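Notebook, bench side
May, started 7:40 a.m.

Subject: sourdough starter, the rye one, and why it smells like nail polish remover again.

I said in April that I would keep this entry short and regular. It is now neither. Picking up from the jar swap: old jar retired, new jar is a Jamden with the clip lid and the rubber ring taken off, because I have cleaned one starter off a ceiling and that was enough for a career. 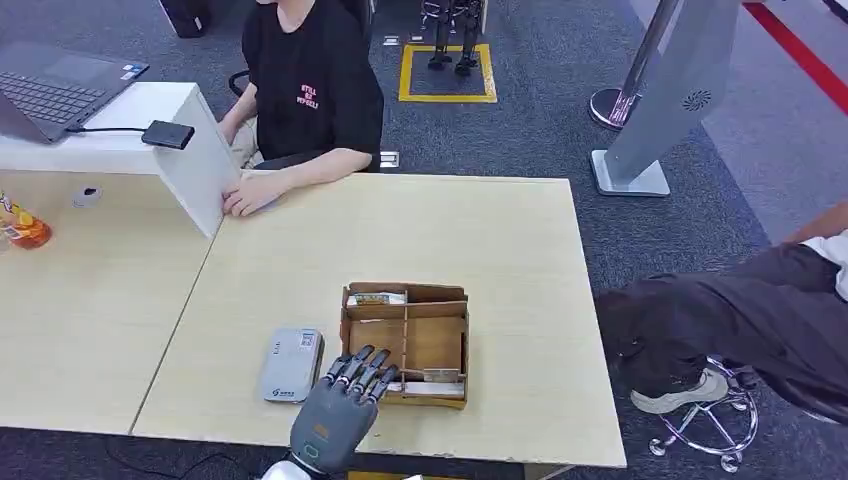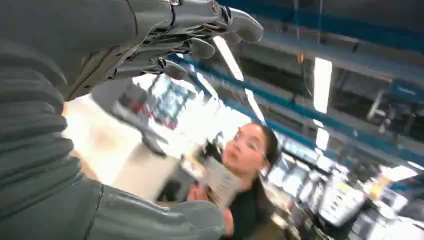
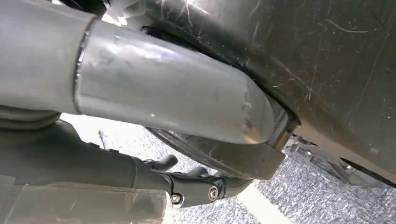
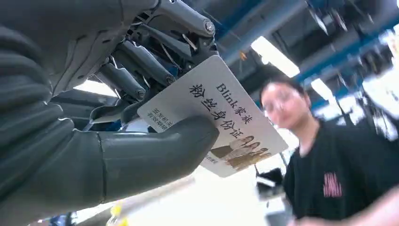 Mio Tamura wrote in the margin of the last entry that the acetone smell is hunger and that I have been told this before. She adds that feeding on a schedule that suits me is a fine plan for a dog and a poor one for a culture kept on a shelf over the radiator. Underlined twice, different pens, so she came back to it.

Fair. Moved it off the shelf. It now lives on the windowsill behind the kettle, where it gets a draft on one side and steam on the other, and I am calling that a moderate climate.

State of things before feeding:

Total in jar, 194 g. Gray liquid on top, a finger's width. Poured it off. I know there is a school that stirs it back in. That school can come and eat the bread.

Under the liquid it was the color of wet cement and had stopped pretending to bubble. Smell sharp at the front, then a bit like green apples, then a bit like the inside of a tennis ball can. Tasted a dab. Regretted the dab.

Kept 71 g, discarded the rest into the cracker bowl. The cracker bowl is getting full. See the heading CRACKERS, which I have been avoiding.

Fed with the Stulorness dark rye, the coarse one, and water from the filter jug. Equal weights of flour and water, stirred with the handle of a spoon until there were no dry pockets. Rubber band around the jar at the level of the paste. The rubber band is the only instrument in this operation I trust.

11:15 a.m. No movement. Band still at the line. Looked at it anyway.

1:30 p.m. Up by a thumb. Small holes along the glass on the kettle side, none on the window side, so the moderate climate is really two climates. Turned the jar half a turn. If it comes up lopsided the other way I will have learned something about my windowsill.

3:50 p.m. Nearly doubled. Domed on top. Smell has gone from solvent to yogurt, with something like warm hay under it. Mio walked past, sniffed, said "Hm," and kept walking. I have decided to record this as approval.

5:20 p.m. Dome has started to dimple in the middle. Should have mixed the dough at the last reading, when it was still climbing. Was on the phone with Jaidee about the flour order instead.

The flour order, for the file: they have discontinued the medium rye in the small sack. They can do the large sack, or they can do a different rye called Pliment, which the man described as "more or less the same, but lighter, and it drinks less." I asked how much less. He said I'd feel it in the bowl. I have been buying flour from these people long enough to know that this is the entire technical data sheet. Ordered one sack of Pliment. Somebody remind me to cut the water on the first batch, and somebody remind me again when I don't.

5:45 p.m. Mixed anyway, with a starter past its best, on the theory that a late starter makes a slow dough and I was not going to be up early regardless.

Dough: 1,501 g all in. I was aiming for 1,500 and the salt got away from me. Left it. A better baker would have pinched it back out, and a better baker can have the scale to herself when I'm done with it.

Notes on the feel: heavier than last time, sticks to the bench and to the scraper and then to whichever hand is holding the scraper. Rye doesn't develop the way wheat does, and kneading it longer only gets you a tired person and the same dough. I wrote that exact sentence in the winter and then kneaded it for twenty minutes today. Wet hands help. A wet bench helps more. Flour on the bench makes a sort of plaster that I am still getting out of the seam by the wall.

Shaped into 2 loaves, both in tins. Freestanding rye has been tried here. It became a flatbread with ambitions and we don't need to go back over it. Smoothed the tops with a wet spatula, dusted them, towel over, into the cool cupboard.

CRACKERS

All right. The discard bowl has been accepting contributions since the jar before this one. It has a skin. Under the skin it smells clean and quite sour, no pink, no fuzz, so it goes in the oven and not in the bin. Thinned with a little oil, salt, caraway, spread on parchment with the long spatula as thin as patience allowed. Patience allowed thin in the middle and thick at the corners.

First tray: middle burned, corners chewy. Broke out the ring between the two, which was excellent, and ate it standing up.

Second tray: scored it before baking and took the edge pieces off early instead of late. Should have been the other way around, edges stay in. Wrote EDGES STAY IN on masking tape and stuck it to the oven. Mio has since added a comma and a question mark.

Next morning, 6:55 a.m. Tops of the loaves have cracked through the dusting like a dry pond, which is the sign I wait for. Hot oven for the start, then turned down, door shut, no peeking. Peeked once.

Out at 8:10. Dark on the sides, good hollow knock on one, a duller knock on the other. The dull one went back in out of the tin, straight on the rack, for as long as it took to do the dishes.

Not cutting either one until tomorrow. Rye sliced warm gums up the knife and then everybody says the loaf is raw, and then I have to be gracious about it.

Cut the heel off the dull one at 10:30. Gummy.

To do: feed the jar tonight and not tomorrow night. New rubber band, this one has gone slack. Scrape the seam by the wall. Find out where the long spatula went between the second tray and now. Less water for the Pliment.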